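The Pear on the Label

Cafés used to sell you coffee and a place to sit. At some point they began selling the drinks of somebody's childhood, usually a childhood the customer didn't have. I have paid for a lot of borrowed nostalgia in 2 years of writing this column, and I went to Stillmont expecting to pay for more.

The drink everybody there wanted to talk about is a frozen pear soda, sold under the name 大窑冻梨. Frozen pears are a winter food in China's northeast. The fruit goes hard and dark in the cold, gets thawed in water, and is eaten soft. I like them very much, and so I was suspicious of the bottle before I got near it.
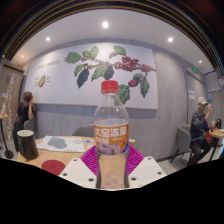
My complaint with fruit soda is an old one. The fruit gets the label and the sugar gets the bottle. A thawed pear is mostly about texture, that slushy, slightly grainy give when you bite through the skin, and no soda can offer you any of it. What you can hope for is the smell and a bit of tartness. I got some of the first and had to go looking for the second.

The packaging does its job better than the recipe does. Orange is a loud color for a drink about winter, and a red cap on top of it is louder still, but I can't deny that it stands out on a pale wood table next to a dark mug. The purple-gray fruit along the bottom of the label is the one modest thing about it. Whoever drew up that label at least knew that a frozen pear isn't pretty and didn't try to turn it green.

I said most of this over the table and was told I was being a snob.

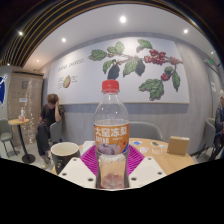 Bláthnaid Kinsella thought I was asking the wrong thing of it. A soda doesn't have to taste like the fruit, she said, it has to make you remember that the fruit exists, and had I ever complained that grape soda lacked skins? I had, in print. She drank hers with noodles at home and said it was too sweet for anything milder than chili oil.

The chili oil I'll accept. I tried it that way later in my own kitchen, very cold, and the sweetness finally had something to push against. With coffee on the same table it made no sense at all. Each made the other taste worse, and I went back and forth between them longer than I needed to.
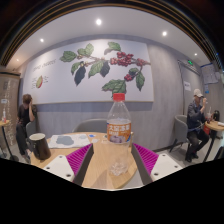 If you can get real ones

Look for frozen pears in December, in the freezer case of a northeastern Chinese grocery. Put them in a bowl of cold water and leave them until the flesh gives under your thumb. Bite a small hole, drink the juice first, and keep a napkin under your chin.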